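4.3 开放日上的现场拆装演示

说实话，这一节本来没打算写进论文。我们原先只想报告实验室里的数字，可是2023年5月25日在Usstead办完开放日之后，我觉得那天看到的东西比前面几张表都有意思，就跟Hugo Riviere商量，还是单独写一段吧。

那天来了157位访客，大约17位一组，每组在台子前站一会儿就换下一组。演示内容还是内存条那一套：机箱侧放，侧板先拆掉，机械臂从上方伸进去，对着主板上的内存插槽干活，零件架搁在机箱左边（图9）。控制程序用的是我们自己的Trakance，参数跟4.2节一模一样，一个都没改。我得承认，开场前我很想把下降速度调慢一点（人一多就心虚！），被Leszek Ziółkowski拦住了。
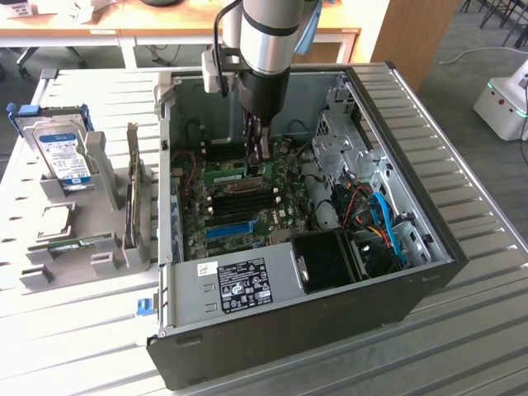
图9　台式机内存操作演示：夹爪位于内存插槽上方，左侧为零件架。

Yasir Soomro看完第一轮就问，换一台别的型号的机箱，是不是整套位姿都得重新标。他说他们那边回收来的旧机器什么样子都有，同一个型号连着来两台就算运气好，要是每台都得标上半天，还不如让人拿手拔。

这话问得我有点脸红，因为一月份写初稿的时候，我们对这件事只用了半句话带过。当场我给他的回答是：插槽的位置靠视觉找，不用重标；但是接近路径要避开线缆，这一块目前还是手工给的途经点，换机箱就得重给。他点点头，又追问线缆要是耷拉下来挡住了怎么办。嗯，那就停下来等人，现在真没有更好的办法。

后来几组的问题就散了，有人关心夹爪会不会把板子压坏，有个小朋友一直想按急停。Fabrice Lebrun在旁边记了满满几页，回去整理出56条提问，其中问得最多的还是线缆，比精度和速度都多。我们据此在第5节补了一组有线缆遮挡的实验，途经点的给法也写得细了些，具体设置见5.1节。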